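Februar, abends

Wieder den ganzen Nachmittag am Führungsarm gesessen. Die rechte Schulter zieht bis ins Ohr, und Gertraud meint, das gebe sich nach der ersten Woche. Ich bin in der zweiten.

Stand laut Tafel: 1.904 Durchgänge. Probert will bis Monatsende noch einmal so viele, weil die Leute in Bornby das angeblich brauchen, damit das Modell »die Absicht versteht«. Welche Absicht denn? Ich denke beim Einsetzen einer Festplatte an gar nichts. Meistens denke ich ans Abendessen.

Marlies Hofstetter hat heute meine Aufnahmen vom Vormittag durchgesehen und ein gutes Dutzend verworfen. Zu viel Zögern vor dem Schacht, sagt sie. Ich zögere, weil ich keine Kraft in der Hand spüre, wenn ich fernsteuere. Ich sehe, dass das Teil irgendwo anstehen muss, aber ich merke es nicht. Mit den eigenen Fingern würde ich kurz wackeln, und drin wäre es. Am Steuergriff wird aus dem Wackeln ein Rucken, das Rucken landet in den Daten, und in ein paar Monaten ruckt die Maschine genauso und alle wundern sich. Habe ich auch so gesagt. Marlies hat es aufgeschrieben, was bei ihr nichts heißt.

Gertraud Camenzind führt lieber von Hand, direkt am Arm, und ihre Bahnen sehen auf dem Schirm viel ruhiger aus als meine. Dafür steht sie dauernd im Kamerabild, und dann ist der Durchgang auch hin. Mir bleibt der Griff und der Blick von oben auf den offenen Rechner.
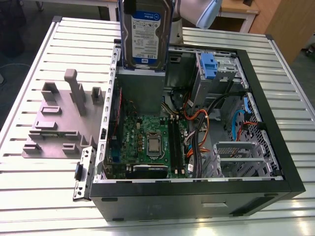
Gegen vier kam jemand von Rista vorbei und wollte eine Quote hören. Marlies sagte 70 Prozent, ohne rot zu werden. Das stimmt, solange der Rechner genau dort liegt, wo er beim Anlernen lag. Verschiebt man ihn um 2 Zentimeter, greift der Arm mit großer Überzeugung daneben. Der Besucher hat nicht nachgefragt — ich habe den Mund gehalten und mich hinterher darüber geärgert.

Bei Stostano sollen sie mit 100 Vorführungen auskommen. Glaube ich erst, wenn ich es sehe, und zwar mit einem Gehäuse, das vorher niemand dort in der Hand hatte.

Morgen mehr Varianten, Gehäuse gedreht, anderes Licht. Gertraud bringt ein Kissen für den Stuhl mit. Noch fragen, ob verworfene Durchgänge auf der Tafel mitgezählt werden. Ich fürchte, ja.

Zuletzt geschrieben
Kalibrieren, zum dritten Mal
Der Griff klemmt
Was Marlies unter »flüssig« versteht
Erste Woche in der Halle

Kontakt | © Alle Texte bei der Verfasserin | Nach oben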